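Tea, toast and the long road to a decent marmalade

I promised back in the winter that I would write up the marmalade, and then of course the weeks ran away with me and it's March already, with the last of the Sevilles long gone from the shops. Never mind. You can tuck this away for next year, or use the bag you have in the freezer (I know at least one of you has a bag in the freezer!).

My mother made hers in one enormous go, windows streaming, everyone banished from the kitchen until teatime. I did it her way for years and got a bit cross about it every time. Now I split it over two days and I am a much nicer person to live with. On the first evening I squeeze the fruit, scrape the pips and pith into a square of muslin, and slice the peel while I listen to the radio. Thick for me, thin for the rest of the household, so it comes out somewhere in the middle and both sides grumble. Then it all goes into the big pan with cold water and the lid on, and I go to bed.

The next morning it simmers until the peel squashes between finger and thumb. Do be patient with this bit. Once the sugar is in, the peel won't soften any further, and I have eaten my way through a whole batch of what my sister called orange gravel to prove it. The sugar goes in warm, and there's plenty of it. I use 670 grams to each pound of fruit, and yes, I know that is grams and pounds in the same sentence — it's how it's written on the card and I daren't change it now.

This year I got 10 jars, four of them from the little Panyasiri market stall on Dandside, where they sell odd ones with perfectly good lids. Six have already been given away. One went to the new people across the road, who returned the jar washed, with a slice of ginger cake on top, so I think we shall get along very well.

For the setting point I still use a cold saucer. I was given a Gernik thermometer a couple of birthdays ago and it's a handsome thing, but I find I stand there staring at it and forget to stir. With the saucer you push the blob with your finger, and if it wrinkles, you're there. Then let the pan sit for a quarter of an hour before you pot, or all your peel will float up to the top and sulk.

I had it this morning on the end of a Levine's white loaf, toasted rather too dark, with salted butter. The first spoonful out of a new jar is always the best one, and I had two slices to make sure.

Next time, rhubarb, if the slugs leave me any. 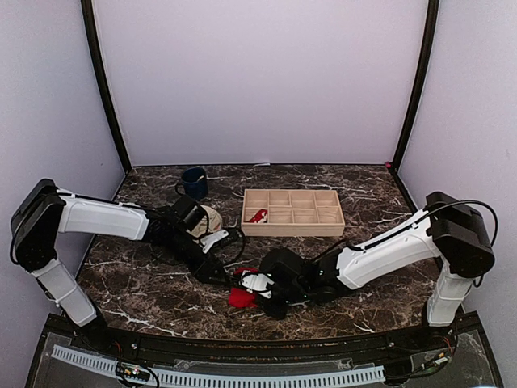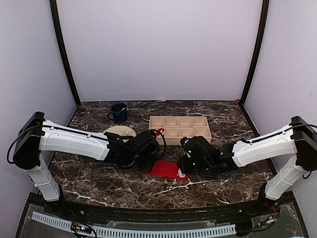
Dark brown marble pattern with pale veins, both times.

Page last changed: Tuesday, in March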